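Minutes of the equipment planning meeting
Skerkelby workshop, small meeting room
July 2020

Present: Arlindo Andrade (chair), Bautista Maldonado (minutes), the two bench technicians, the purchasing clerk from the Evville office (by telephone).
Apologies: the stores manager.

1. Minutes of the last meeting

The minutes were accepted with one correction. Under item 4, the delivery charge from Mendero is for each order and is not for each box. The clerk asked that this be written clearly, so I write it also here.

2. Second arm for the handling bench

Arlindo presented the two offers which we have received. The offer from Shao includes the arm, the controller and the stand, but it does not include the gripper. The offer from Mendero includes everything, and also 2 days of training at our place. The Shao offer is lower in price even when a gripper of the same type as ours is added.

The technicians prefer Shao. They already know the controller menus, and the spare parts can be shared between the two arms. The clerk reminded us that the budget line for this year cannot be passed over to the next one, and that the order must be signed before December. It was agreed to ask Shao for a written delivery time before any decision.

Discussion about the floor space was long. If the second arm stands by the window, the cable channel must be moved. If it stands at the inner wall, the door of the cupboard will not open fully. Arlindo will measure both positions again and bring a drawing.

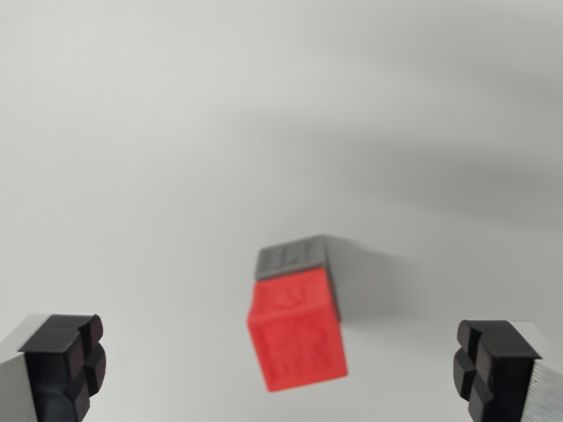 3. Gripper pads and other wearing parts

The budget for wearing parts was set when we had no experience with them, and the line is too small. Until now we have ordered pads only when a pair was already finished, and then we waited for the post. Our present pads are the black ones with the cross-shaped grooves, and the technicians wish to continue with this pattern for both arms. A smooth pad was proposed by Mendero at a lower price. Bautista said that he would not like to change the pad and the arm in the same year, as then we will not know which one is the cause if the results change.

It was agreed to buy 6 pairs of the grooved pads as stock, and to keep them in the locked drawer. The price is 47 for one pair, without delivery. The technicians will write in the bench book the date of each change.

4. Test objects

The present set of plastic cubes with raised markings will be kept for the acceptance test of the new arm. The clerk asked if a new set is necessary. The technicians answered that the old set is good enough, but a box with separate places for the cubes would be useful. The box is offered at 89 by Mendero, which was considered too much. One of the technicians will make a box from what we have in the workshop.

5. Wrist cameras

It was asked whether the second arm should have its own wrist camera from the beginning. Arlindo is in favour. The clerk would like to see it as a separate order, so that it does not delay the main one. No decision was taken, and the item stays open for the next meeting.

6. Other matters

The key of the compressor room is missing again. Whoever has it is kindly asked to return it to the hook.

The light above the inner wall was reported to the building office for the second time.

Actions

Arlindo Andrade: written delivery time from Shao; drawing of both positions.
Bautista Maldonado: order for the pads; price of a wrist camera as a separate item.
Technicians: box for the cubes; page for pad changes in the bench book.
Evville office: last possible day for signing the order.

The next meeting will be called when the answer from Shao has arrived.

Minutes taken by Bautista Maldonado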